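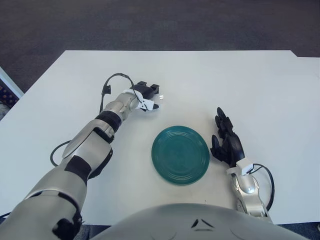 Photo: Gerholm Tableware

Ringed plates: your questions answered

We get a lot of mail about the teal plate, and we love it! Most of the answers are below. Updated 26 Jan 2026.

What makes it a ringed plate?
The raised rings, which run in circles around the plate. You can feel every one of them with a fingertip. They also do lovely things to the glaze, because the raised parts catch the light – put one near a window and you'll see what we mean.

Does the color have a name?
Yes, it's Tanari. It's a deep blue-green that some people call teal and others call petrol, and we've given up settling it. Next to white it looks very strong. On a dark oak table it goes quieter and greener, and we like it both ways.

Is every plate the same shade?
Close, but no. The glaze is mixed in batches, and a plate from last July may sit a touch bluer than one from this winter. If you're adding to a set, send us the batch number from the underside and we'll try to match it. We've logged 471 batches so far, so the odds are pretty good.

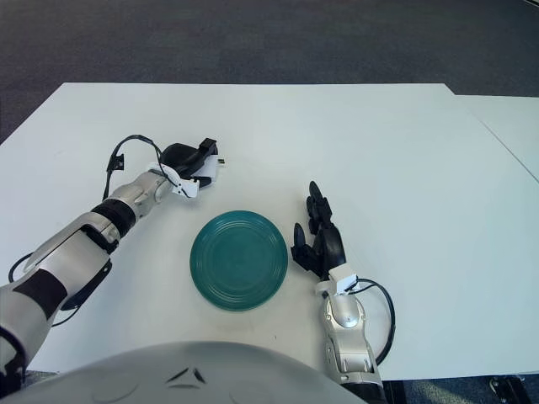

The ringed plate in Tanari, glossy glaze.

Will sauce get stuck in the rings?
A little, if you let it dry. Soak the plate in warm water for a few minutes and go around with a soft brush, following the rings. Please skip steel wool!

Can it go in the dishwasher?
It can. Leave a gap between plates so the rims don't knock together.

And the oven?
Warming is fine, up to 145 degrees Fahrenheit. It isn't baking ware, so for anything hotter use a dish from the Miah range, which is made to take 400 degrees without complaint.

What should I serve on it?
Anything pale or bright! Sliced oranges, soft cheese, a heap of buttered noodles, fried eggs. Tomato salad looks fantastic. Dark stews get a bit lost, though a spoonful of yogurt on top fixes that.

How do I stack them?
Up to eight high. Put a cloth or a paper napkin between plates if they get moved around a lot, as the high points of the rings are where scuffs show first.

My plate has tiny pinholes in the glaze. Is it faulty?
One or two on the underside are normal. If you find more than 3 on the eating side, write to us and we'll swap it.

Is there a matching bowl?
There is – it's called Gerkance, and it has the same rings on the outside only. It comes in Tanari and in plain white.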